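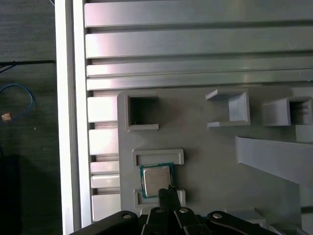
Keith Heywood wants to know whether we could shim the slot holder on the CPU plate for now and save the reprint until the next batch of chips. He thinks the play is only in the lower U bracket. He may be right about where it is. I don't want a shim in there though, the last one crept out and we spent a morning chasing a grip fault that had nothing to do with the grip.

June, CPU cell, started 8:30.

State of things when I came in: arm parked, cell log showing the pick from the plate getting worse since the plate was moved along the extrusion. Gretomus (the cell controller, for Tia's benefit, she asked why the log has that name all over it) still had the old plate offset loaded. Somebody saved the new one under a different job name. Loaded the right one, deleted the copy, wrote the job name on the board by the door.

Then the gripper. Took power off and did the full round:

Finger link screws: one on the right side took a bit of turn, the others were fine. Cleaned and put back with a drop of the blue threadlocker.
Pivots: no grit. Wiped, no oil. Oil ends up on the heat spreaders.
Fingertips: wiped with alcohol, left to dry with the fingers open.
Wrist camera: lens wiped, bracket tight, cable has enough slack at full wrist turn. 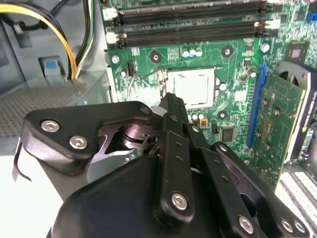

After that I did the touch-off again, slowly, first on the plate and then in the case. Plate came up good on the first try. The case took longer. The stop block on the bench had been bumped, so every socket position was out the same way, and I had started correcting them one by one before I thought to look at the block. Put those corrections back to zero. If you see a few odd saves in the history from before lunch, that is me, ignore them.

Gareth Whiteley asked that we write down the order, so: block first, then plate, then socket. Do not touch the socket points until the block is checked against the pin.

Approach speed over the socket stays at 20 percent until the new plate is on. Free moves can go back to where they were. Grip force I left alone. Denise had it lower last week and the chip turned in the fingers on the way across, and higher than this I don't like with the bare edge of the board under the tips.

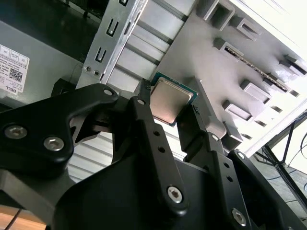 Chip in the fingers, case open behind. Tilt is what I want fixed at the plate end.

On the tilt. My view is that the chip leaves the holder already turned, and the fingers just keep whatever they are given. Gareth thinks the two tips don't close evenly. Both would look the same from the wrist camera. To sort it out: pick the same chip with the holder square on to the arm, then turn the plate and pick again. If the tilt follows the plate it's the holder, if it stays with the gripper it's the tips. Not done yet, the plate bolts need the long key and Terence Cropper has it over at the Wainwright bench.

Cycle counter reads a bit over 2,000 since the fingertips were changed. The Baltunia sheet says to look at them at that point, change if the texture is going. I looked. Leaving them on for now, spare pair is in the top drawer in the bag marked with the cell name.

Afternoon, socket end. Went through the lever move on its own with no chip, then the place move on its own, then stopped for the day. Things to watch at this end:

Open move has to clear the finger before the lever comes up. There is a wait in the job for this. Leave it in, even if it looks slow.
Back the fingers off straight along the tool axis. Any sideways move drags on the socket frame.
Wipe the heat spreader between runs, it picks up marks and the camera match score drops.

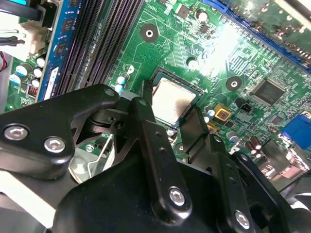 Processor in the socket, fingers still close in. Check clearance here before any change to the back-off move.

Left to do:
Holder test with the plate turned (me, once the long key is back).
Reprint of the slot holder, Denise has the file. Same outside size, tighter lower bracket.
Tia to mark the stop block position on the bench with a scribed line. Tape moves.
Order 2 more pin sets from Drotico.

Cell is parked and powered down, e-stop in, key on the hook.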